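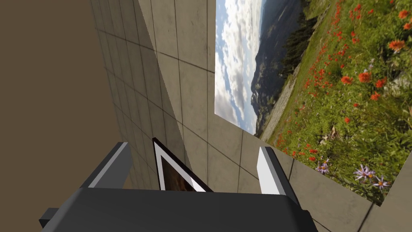 Progress report to the Ravmont Fund
River otter survey, Povska watershed
Reporting period ending in December

Work in this period covered the lower creek and both mill ponds. We walked 42 miles of bank and logged 70 latrine sites, most of them on the Pasichnyk side, where the bank is low and the alders come down to the water. Fresh scat was bagged and labeled the same day. The freezer at the Sosimo field station is now close to full.

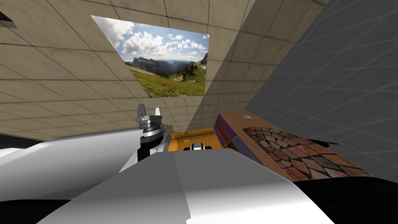

Are the otters breeding in the watershed?
We can't say yet. Pup tracks were found at two sites in the spring, but a family group passing through would leave the same sign. The DNA results should settle it.

High water in October kept us off the upper creek for three weeks. Those stretches have been moved to the next period, and the budget line for boat hire moves with them. Muskrat and beaver sign was noted wherever it turned up, as the grant terms ask.

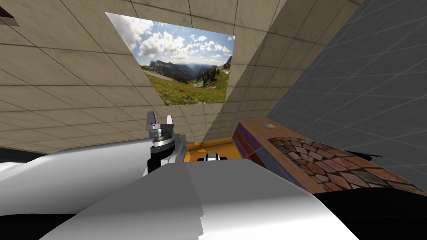
The upper creek matters because it is the only route between the ponds and the reservoir that avoids the county road. Two otters were found dead at the culvert there this year. We have asked the road department for a dry ledge through the pipe and are waiting for a reply.

Spending is on plan except for lab fees, which rose in the fall. We ask to move the unspent travel money to cover them. 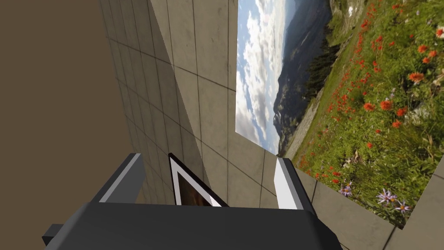 Two gripper fingers, with a small flat object between them.

Next period: upper creek survey, lab results for the first batch of samples, and a draft map of latrine sites for landowners.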